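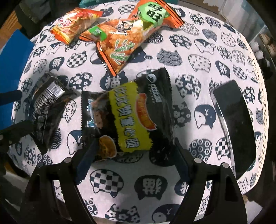

CLOTHES AND MATERIALS

Why do blue jeans fade?

Most clothes lose a little color over the years. Blue jeans lose a lot of it, and they lose it in certain places first: the knees, the edges of the pockets, the seat. To understand why, you need to know how the cloth is made and how the dye sits on it.

What denim is

Jeans are made from a cloth called denim. Like most cloth, denim has two sets of threads. The threads that run the long way are called the warp. The threads that go across are called the weft. In ordinary blue denim the warp is dyed blue and the weft is left white.

Each weft thread passes over one warp thread and then under two or three. On the next row the pattern moves over by one thread. This makes slanted lines in the cloth, and a weave with slanted lines is called a twill. It also puts most of the blue thread on one side. Turn up the bottom of a pair of jeans and you will find that the inside is much paler than the outside.

How the thread gets its color

The blue dye is called indigo. It used to come from plants. Today nearly all of it is made in factories.

Indigo does not dissolve in water, which is a problem for a dye. Workers add chemicals to the dye bath that change the indigo into a form that does dissolve. In this form it is a yellow-green color. The thread goes into the bath, soaks for a short time and comes out again. Oxygen in the air then turns the dye back into blue indigo. This change is called oxidation.

One dip gives a light blue. For a dark blue the thread must be dipped and aired again and again. At the Cotstead mill in Braredberg, a bundle of warp threads spends 20 seconds in each bath before it is lifted into the air. A loom there holds over 3,000 warp threads side by side.

Ring dyeing

A cotton thread is made of many thin fibers twisted together. Many dyes soak all the way to the middle of the thread. Indigo mostly stays near the outside. If you cut a dyed thread and looked at the end with a magnifying glass, you would see a blue ring with a white center. This is called ring dyeing.

Indigo also does not hold tightly to cotton. Some dyes form a strong chemical bond with the fiber. Indigo is held in the thread as tiny solid bits, and rubbing can knock them loose.

What wears the blue away

Three things do most of the work.

Rubbing — every time the cloth bends or slides against something, a few bits of dye come off. Knees and pocket edges rub the most.

Washing — the cloth tumbles against itself in the machine, and loose dye goes into the water. This is why new jeans are washed with other dark clothes.

Light — sunlight slowly breaks down the dye. Jeans dried outdoors in strong sun fade faster than jeans dried indoors.

As the outer ring wears away, the white center of the thread begins to show.

Words to know

Indigo: a blue dye.
Oxidation: here, a change that happens when a material reacts with oxygen.
Twill: a weave with slanted lines.
Warp: the threads that run the long way.
Weft: the threads that run across.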